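**Laundry tower** (also *stack*, *washer-dryer tower*, or in our house just "the tower") is the name for two front-loading drums, one sitting above the other, taking up the floor space of a single machine. I've been looking after this entry for the Putgate household wiki since September, when Eluned Jarman handed it over, and I've let it get a bit chattier than she'd like. Sorry, Eluned!

## Layout

Most towers you'll meet are white, tall and rather plain. Some are two separate machines joined with a stacking kit, and some are built as one body from the start, which is what people usually mean by a "true" tower. In the usual arrangement the washer goes at the bottom (it's the heavy one, and it does the spinning) and the dryer goes on top.
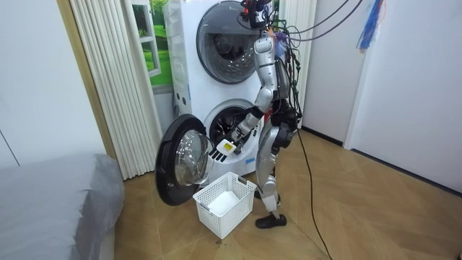

Flooring gets argued about more than anything else on the talk page. My own view is that a sound, level floor matters far more than what it's made of, and I'd check it with a spirit level before blaming the machine for wandering. Plenty of towers stand on wooden parquet, as the white one here does, and Ritva Kallio in Bratorley has kept hers on boards for years with nothing worse than one squeaky plank. She did measure up first, mind you. Her tower is 195 cm tall and she has a sloping ceiling, so it was a near thing.

## The door and the gasket

The lower door is the one you'll know best. It's a thick ring with a deep glass bowl in it, and the bowl pokes into the drum when shut so that clothes stay off the door seal. Around the opening runs the rubber gasket, a folded ring that keeps the water in and collects hair grips, coins and (in my case) an entire child's sock. Wipe inside the fold every so often and leave the door ajar between washes.
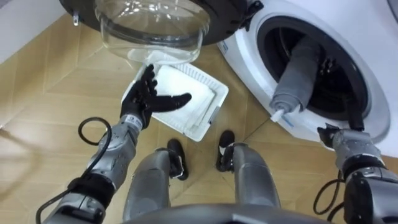

I also like to keep a basket on the floor right under the opening, a shallow one, so that anything heavy slides down into it and I'm not lifting it over the lip. Tymofii Tkachuk swears by a tall hamper on wheels, but then he has a utility room the size of Prerkemside and the rest of us have a corridor.

## Emptying it

Towels are the awkward ones. They twist themselves into a long rope during the spin and come out with a jumper knotted up in the middle. What works for me:

1. Open the door as wide as it will go, then feel for the lowest end of the towel.
2. Pull from underneath, slowly, with the other hand ready for whatever follows it out.
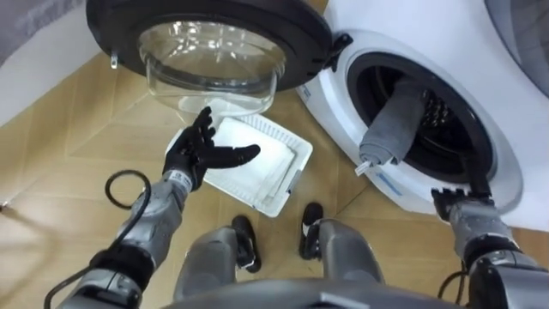 3. Shake each towel hard before it goes in the upper drum, or the middle of the rope will still be damp when the rest is done.
4. Spin the drum round by hand and check the top for stragglers!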